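# Chapter 4: Folding and Finishing Household Linens

**Key terms:** flat surface, hem, selvage, lengthwise fold, bundle, finished face

## Introduction

The earlier chapters of this unit dealt with sorting, washing, and drying. Chapter 4 turns to the work that follows, when clean cloth must be made ready for storage. Folding is often treated as a minor task. In a care residence, a guest house, or a family home of any size, however, it takes up a considerable share of the time given to laundry, and the condition of the linen closet depends on it.

Students who completed the placement at Restside will recall that the residence keeps 2,000 pieces of linen in regular use. Towels make up the largest group. They are handled more often than sheets, they are stored in smaller spaces, and they are usually the first items a resident or guest will touch. For these reasons the chapter begins with the towel and the table on which it is folded.

## 4.1 The Folding Surface

A folding surface should be flat, clean, and large enough to hold one open item with room to spare on every side. Many homes have no laundry room, and the work is commonly done on a dining or kitchen table close to the rooms where the linens are used. Such a table is entirely suitable, provided that it has been wiped and allowed to dry before any clean cloth is placed on it.

Tables with a joint between leaves call for some care. The worker should run a hand along the seam before starting and feel for crumbs, raised edges, or rough spots that could catch a thread. Rounded corners present little risk to cloth. They do, however, give the worker no square corner to measure against, and the towel must then be lined up by its own hems and stripes.
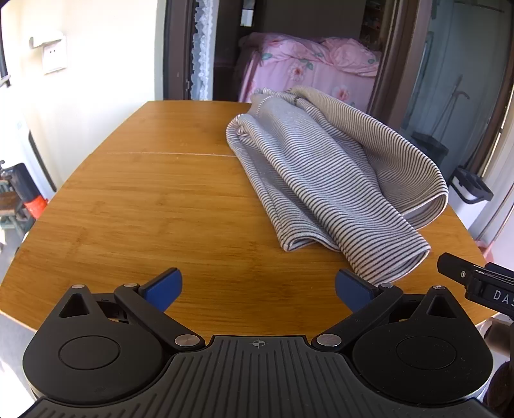 **Figure 4.1.** Striped cloth on a wooden table beside a bedroom doorway. A thin seam runs across part of the tabletop.

Lighting should also be considered. A glossy finish reflects light, and a bright patch on the tabletop can make it hard to see a small stain or a pulled thread nearby. Moving the cloth a short distance to one side is usually enough. In the training rooms at Salinas, students are asked to inspect both faces of each item before making the first fold.

## 4.2 From Heap to Flat Cloth

Items seldom reach the table in good order. A towel taken from a basket is likely to be twisted, with one end rolled inside the other and the hems hidden. The first step is to find an edge. The worker should look for a hem, a border, or a sewn tag and take hold of the cloth there. Pulling at the middle of a heap tends to tighten the twist and stretch the fabric.

Once an edge has been found, the worker follows it by hand to the nearest corner, then along the next side to a second corner. With two corners held, the towel can be lifted clear of the table, shaken once, and laid down. Rolled edges are opened with the fingers and smoothed outward from the center. 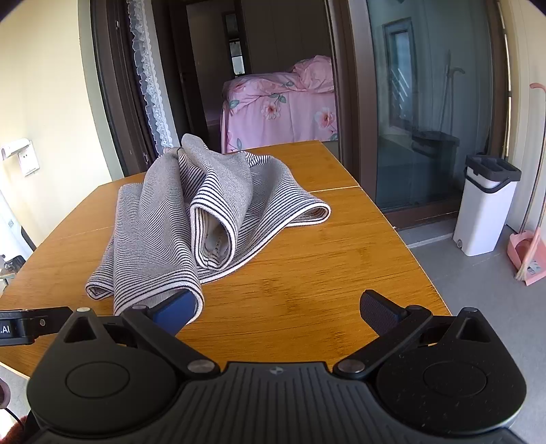 A striped pattern is a useful guide at this stage. When the cloth lies flat, the stripes should run straight from one side to the other. A stripe that bends or drifts shows that the fabric beneath it is still pulled out of line, and the worker should correct it before going further. A crease folded into a towel at this point will be pressed deeper by the weight of the stack.

Tags, clips, and hanging loops should be turned so that they will lie inside the finished fold. Clips that are not sewn to the cloth should be removed and set aside.

## 4.3 The Basic Towel Fold

The fold taught in this course is the one used in the Grindville household program. It is suited to hand towels and kitchen towels, and it may be adapted for larger items.

1. Lay the towel flat with the long side toward you.
2. Bring the left edge over to meet the right edge, and smooth the cloth toward the fold.
3. Fold in half again in the same direction.
4. Fold the near end to the far end, and turn the towel so that the thick, rounded edge faces you.

The rounded edge is known as the *finished face*. It is the side shown at the front of the shelf. Loose hems and corners are kept to the back, where they will not catch on neighboring items when a towel is drawn from the stack.

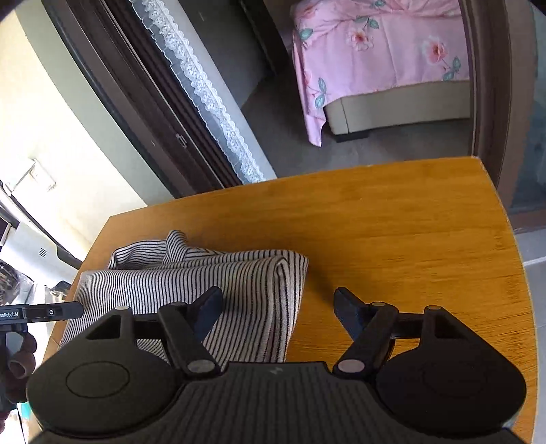 **Figure 4.2.** Folded striped cloth with a thick, rounded lower edge. The top edge is still bunched and needs to be smoothed.

A fold may be neat on one side and uneven on the other. The worker should check all sides – the top edge in particular – before setting the item down. Stacks should hold no more than 10 hand towels. The Clellex shelf liner supplied with the course kit marks the correct depth for each stack.

Section 4.4 applies the same method to bath towels and bedspreads, beginning with items too wide for the table.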